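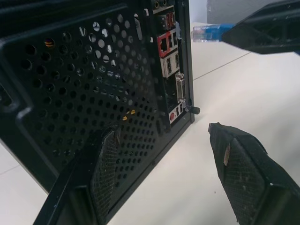
Larik asked whether the purchase request could go in before the end of the month, and whether the second arm was needed at all if one arm can hold a plug. The ticket was opened on that question and has stayed open on it.

Ticket subject: Equipment plan, cable fitting cell
Status: Open - waiting on supplier
Opened: 22 Feb 2018
Quote holder: Savolainen
Site: Bernholm

Summary of request

Bernholm wants a cell that fits network cables to the rear ports of upright desktop towers ahead of a burn-in test. The budget line covers two arms, grippers, cameras, a table and spares. The first version of the request listed the arms and left everything else under "sundries". Purchasing returned it with a note that sundries can't be more than a tenth of the total. This log is the rework.

Entry 1

Single-arm option priced. It is cheaper on paper. The objection from the bench is that a tower standing on a smooth table can shift when a plug is pushed into it. With one arm a clamp or fixture is needed, and the fixture has to suit every case width on the list. Savolainen quoted for an adjustable fixture with a long lead time. The second arm costs more but can be put to other work. Both options kept in the plan for now.

Entry 2

Finger pads. The plan had none. The mesh-textured pads fray at the corners and pick up dust, and they need to be treated as a consumable. Added a line for 40 pads to cover the first year. Fitalel can supply a similar pad with a different backing, but won't confirm the adhesive. Asked for a sample before committing.

Entry 3

Camera at the wrist. Larik proposed dropping it and relying on the head camera to save money. Rejected. A clear RJ45 plug on a short cable is a small target, and the port on the back of a tower sits in a column with USB and video connectors close by. The view from the head is useful for arm position and for seeing where loose cable is lying. It doesn't replace a close view of the plug. Wrist cameras stay in, one per arm, with a spare lead each.

Entry 4

Cable management. The cables looping off the wrists were not in anyone's figures. Added sleeving, clips and strain relief. Also added a longer table, as the present one is made up of sections with a seam, and Savolainen wants a single top so that the height is the same all the way across. Price to follow.
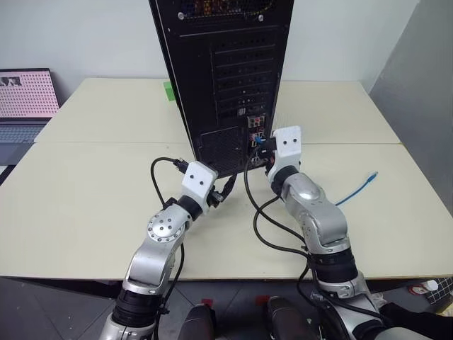
Does the budget need to cover a second set of grippers from day one?

One spare gripper is enough at the start, provided the fingers are ordered separately. The fingers wear and get knocked, and the housing should outlast several sets. Revisit in September when the first year's pad use is known.

Entry 5

Revised total passed to purchasing. Sundries now under the limit. Item 133 on the Savolainen quote was a duplicate of the wrist collar and has been struck out. The carriage charge was on the quote twice as well and is being queried.

Entry 6

Purchasing asked for a reason to buy new arms when Fitalel lists refurbished ones. Replied that refurbished is acceptable if the supplier gives a repeatability report for each arm and the joint covers have not been opened outside a service visit. Fitalel has said reports are available on request - requested, none received so far.

Outstanding

Pad sample from Fitalel.
Repeatability reports from Fitalel.
Corrected carriage charge from Savolainen.
Table price, single top.
Larik to confirm which budget year the spare leads fall in.

Next action: hold the order until the reports arrive. If they don't, go back to the new-arm price and drop the spare gripper to stay inside the figure already agreed.

2 comments
2 shares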